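Clusaro two-arm tabletop kit - seen at the Lirkeck open day

Posted 18 Mar 2024

Quick one, typing this up before I forget. Went along to the Lirkeck open day mainly to look at the Clusaro kit. We have been thinking about one for the teaching lab since January and I wanted to see it do real chores before anybody signs anything.

Price first because people always ask. Show price was 1,980, list is 2,000. So not much of a discount. Arms, grippers and wrist cameras included, table and frame are on you.

Demo was mugs and coasters. Sounds easy, isn't. Every mug has a different handle and they don't all sit the same way round. Fatima Isah was running it and took questions the whole time, which I appreciated. She let people ask for a slower run too.

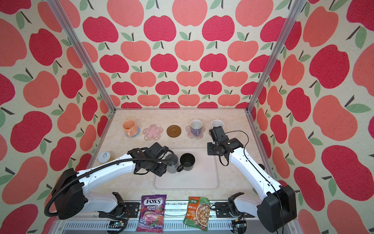

Mugs, coasters and the pull-tab can on the Clusaro table 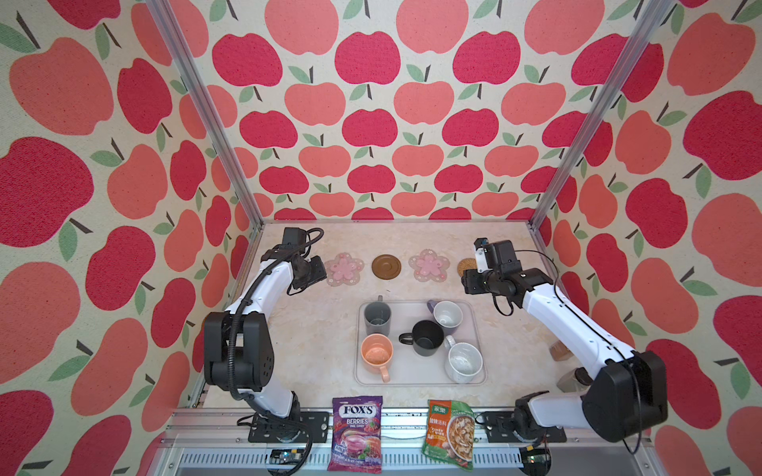
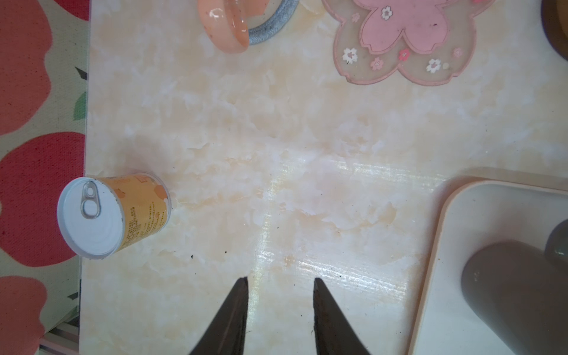 Good stuff. The arms are quieter than I expected, I could talk to Fatima at normal volume. Motion is smooth at 60 percent speed. At 100 it gets a bit twitchy near the end of a reach and I would not run it that way with students leaning in. Gripper fingers come off with two screws, she swapped a set while we stood there. Spares are cheap.

Setup - she says an afternoon for two people. Olumide Okoro was standing next to me and he has had the older version for a while, he says a full day, more if you are fussy about calibraton. I believe Olumide.

Not so good. Cables. They go along the outside of the arms and you get loops. Fine in a demo, but I can see one getting snagged in a busy lab. Would pay extra for a proper cable cover. Also the manual is thin, I flicked through the copy on the desk and the section on the wrist cameras is one page. One!

Software I only saw over a shoulder. Looked tidy. Recording a run is one key, replaying is another. Did not get to try it myself, the line was long and I had a train.

Asked about repairs. Bashir handles parts and you ship the whole arm back, no on-site visits. Turnaround "depends". Hmm. That is the bit I would want in writing, so I've emailed Lakshmi Pillai on the sales side and will add her reply here when it comes.

Compared to the Lidel arm we already own - Clusaro is lighter, easier to mount, nicer grippers. Lidel has the better manual and hides its cables. If you only need one arm stay with what you have. For two-handed work I'd go Clusaro.

Four out of five. Would be a bit higher with the cables sorted.

Parking at Lirkeck is round the back by the way, the sign out front is wrong and I did two laps of teh block before I found it.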